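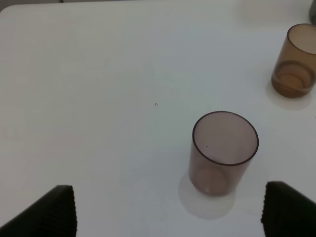 Rillier Software, Perception Tools Group

Flatis 3
Grasp planner for see-through objects. Wrist camera in, grasp pose out. Runs next to your existing arm controller, no new controller box.

Clear and tinted cups are hard on depth sensors, the wall drops out and you get the table behind it. Flatis works off the rim instead. Fits an ellipse, finds the base, works out the axis, then sends an approach with the fingers open. Two cups in view, mauve and amber: set a target by tint or by nearest to gripper. Partly visible cups get skipped unless you turn on "allow partial".

Part no. 739. License covers 3 arms. Needs Rilau driver installed first!! Most support emails are this.

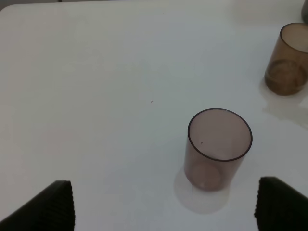

Perception > Settings & Notes

rim_min: smallest rim to accept, in pixels
speck_filter: on by default. Ignores small dark marks on the table, leave it on for white tops
shadow_mask: for soft overhead light, turn off if you use a ring light
replan_ms: default 600, lower is fine on a fast PC

New in the February build: finger mask editor, so the tips dont get picked up as edges. Old mask files still load. Stacked cups not suported yet.

Quotes and trial keys: Vy Hồ
Install help, Đoàn adapter questions: Chiến Triệu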